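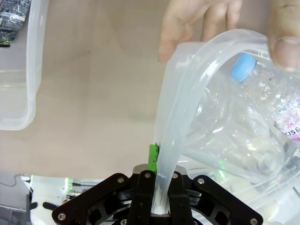

4.3 Recording handovers and rim grasps with thin plastics

This section covers the set-up of the Helline protocol for transparent and flexible containers. It assumes that the arm has been calibrated as in section 3 and that the Jiro recorder is running. Data taken with a different gripper calibration must not be merged with an existing set.

Before you start

Load the task file "Clalline clear" and check that the wrist camera stream is live. Lock exposure and white balance. Automatic exposure hunts when bright plastic fills the view, and the depth estimate drifts with it.

Procedure

1. Place the container within reach of the arm and put the items inside it. Mixed contents are allowed.

2. Set the closing force to level 2 for bags and level 5 for rigid walls. Do not change the level during an episode.

3. For a bag, steady the upper rim by hand and present a single fold of plastic to the fingers. Keep the hand above the fold and clear of the linkages.

4. Bring the gripper in from below the fold, close it, and wait for the force reading to settle.

5. For a rigid container, align the fingers with the rim so that one lies on each side of the wall. Close, then tilt slowly.

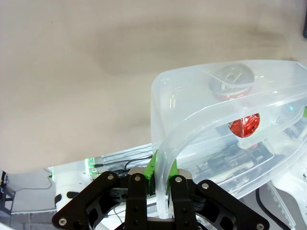
Figure 4-6. Rim grasp on a clear container, wrist camera view. The container is tilted, with a can and a red object inside.

6. Hold the grasp for 35 frames before moving on. Shorter holds are rejected by the Escobedo filter at import.

7. Mark the episode as held, slipped or dropped. If you are unsure, mark it slipped and add a comment.

CAUTION: Keep fingertips out of the space between the finger links while the arm is enabled. Use the stop button before freeing trapped plastic.

NOTE: Items seen through a curved wall appear displaced. Label the grasp point on the rim or fold only — never on the contents.

Reference set

The set supplied with this release contains 374 episodes, bags and rigid containers together. Slips were more frequent with bags, mostly where the fold was presented at an angle to the fingers. Rerun the baseline on this set before training on your own recordings, and keep the log with the calibration file.

Manual revision: January 2025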